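Been asked a few times whether the machines can do the boring jobs yet. I work at Fludwood, where we trial them on household and shop-floor chores. Short thread.

1/ Clearing a desk is still my favourite test. Cup goes to the sink side, pens go in the holder, anything electronic gets left alone. A ten-year-old does it in under a minute.

2/ Our best run in March took 315 seconds. We gave it 100 tries over the month and it finished 59 of them with no one stepping in.
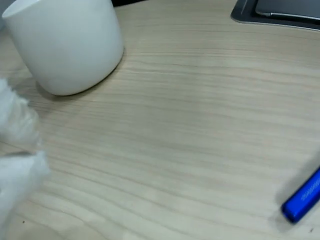 3/ Most of the failures were at the grasp. Cups are slippery if you come in at a bad angle, and pens roll. It would nudge a pen, lose it, look again, nudge it again. You end up wanting to reach over and do it yourself.

4/ Shop floor is a different story. The Plestari unit at our Magaña site moves the same tub from the same shelf all shift. Same height, same colour, same lighting. It stops up to 18 times a week, mostly for a blocked aisle, and the crew there would keep it.

5/ Homes don't sit still like that. Move the lamp and the numbers drop. We're trying the Fliltelura software next, which is meant to cope better with changed lighting - I'll believe it when I see our own results.

6/ So, can they do chores? One chore, set up properly, yes. A whole kitchen after tea, no. I wouldn't buy one for home this year.

7/ Someone asked about folding laundry. We tried towels. Towels are fine. Fitted sheets we gave up on before lunch.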